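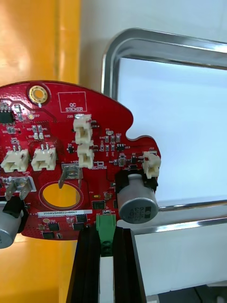

Sorting Electronic Waste at Midell Hall: Project Report

Home Projects Reports Archive Contact

1. Background

Students throw out a lot of small electronics when they move out of the dorms. Most of it goes in the regular trash. Our project looked at why this happens in Midell Hall and whether a collection point inside the building would change it. We ran the project over one spring semester as part of the environmental studies course.

The town of Stosine accepts electronics at its recycling center, but the center is across the river and closes at 4 p.m. A student without a car has to take two buses to get there. The campus has a battery bin in the library and nothing for larger items.

2. What we did

We put out a short survey in February and got 200 replies. The questions asked what broken or unused devices people had in their rooms, how they planned to get rid of them, and whether they knew where the recycling center was.

After the survey we set up 3 collection boxes, one on each floor of the hall. Each box had a sign listing what could go in it: chargers, cables, phones, headphones, circuit boards, and small appliances with the cord wrapped up. Loose batteries were not allowed. The boxes stayed out for 2 months, and we emptied them into a locked closet in the basement. Navarrete Recycling picked everything up at the end.

3. What we found

Old phones and charging cables were the most common answers on the survey. Many people wrote that they were keeping a phone because it still had pictures on it. We had not planned for this. We added a line to the signs explaining how to erase a phone before dropping it off, and a link to the instructions.

The first floor box filled fastest. It was next to the mail room, so people passed it every day. The third floor box was behind a door that is usually propped open, and it was hard to see. We moved it near the elevator after spring break and it got more use.

Some people used the boxes for ordinary trash, mostly coffee cups. A lid with a slot helped, but then a toaster would not fit, so we went back to the open box on the first floor only.

4. Problems

We did not weigh the boxes when we emptied them, so we cannot compare floors by weight. The survey was also answered mainly by first-year students. Residents of Plolico House asked to join partway through, and we turned them down because the closet was already full.

5. Next steps

We would like the housing office to keep the first floor box year-round and put extra ones out during move-out week. The signs should be printed larger. Another group could repeat the survey in the fall, with a question about repair, and weigh each load before it goes to storage.

Contact the course office | Copyright Environmental Studies Student Projects | Back to top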